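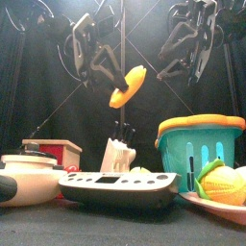
Kitchen table, week two. Left gripper has the yellow thing, right one is waiting.

OK so quick update before class, sorry for the silence. The Flivton challenge is in four weeks and our club has the kitchen task. Pick up toy food, put it where it belongs, don't knock over the cooker. Sounds easy, took us most of April to get both arms calibrated so they agree on where the table is.

Rules say you get 300 seconds per run. No touching the table once the clock starts. You drive the arms yourself for the practice runs and all of that gets saved, then the policy trains on it overnight and in the morning we see what it learned. Usually something dumb. Last week it learned to hover. Just hover, very confidently, over nothing.

Banana is my job. I asked for it and I regret it. The curve means there's one good place to squeeze and about 70 bad ones, and if you come in tilted it rolls in the fingers and you're done.

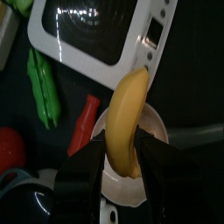 so I've been doing it slow, wrist camera only, no peeking at the table. That's how the policy has to see it anyway so I figured I should suffer too. My times are awful. But my drop rate went way down, and the second years (who were laughing) are now doing it the same way.

Other news. Our fork of the control code is finally called something, it's Gadov, dont ask, it won the vote. The old name was in every config file so if your launch script broke on Tuesday's pull, sorry, that was me. Fix is on the wiki. Also run number 2243 is corrupt, please stop training on it!!
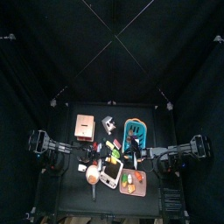 Layout is the thing we argue over most. The challenge sheet only gives you a list of items and says "arranged as in a home," and whose home is that? Mine doesn't look like this. For practice we keep changing it up so the policy can't just memorize spots. The pink tray is my favorite bit of this version, with the corn and the egg and the carrot-ish thing all sharing it, and the pan close by so you have to reach past the handle without clipping it. Left arm hates that handle. We lost a whole evening to that handle.

Two arms at once is still rough. They each do fine alone. Together one of them gets to the middle and the other sort of gives up. Somebody suggested splitting the table down the center and never crossing, which would be fine except the basket is on one side and half the food is on the other. Handoffs, then. Ugh. 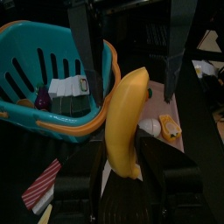 Trimden Robotics Club Blog, No. 4

Still to do: wrist camera exposure (too dark down inside the basket), new finger pads, and somebody has to write the two page report, which so far is a title and my name. We also want one full dress rehearsal with the Dvořáček lab people timing us, they did this challenge last year and know where the judges get picky.

If you want practice slots the sheet is open, evenings are going fast. Put your initials in and please please save your runs with the right task tag. OK class, gotta go.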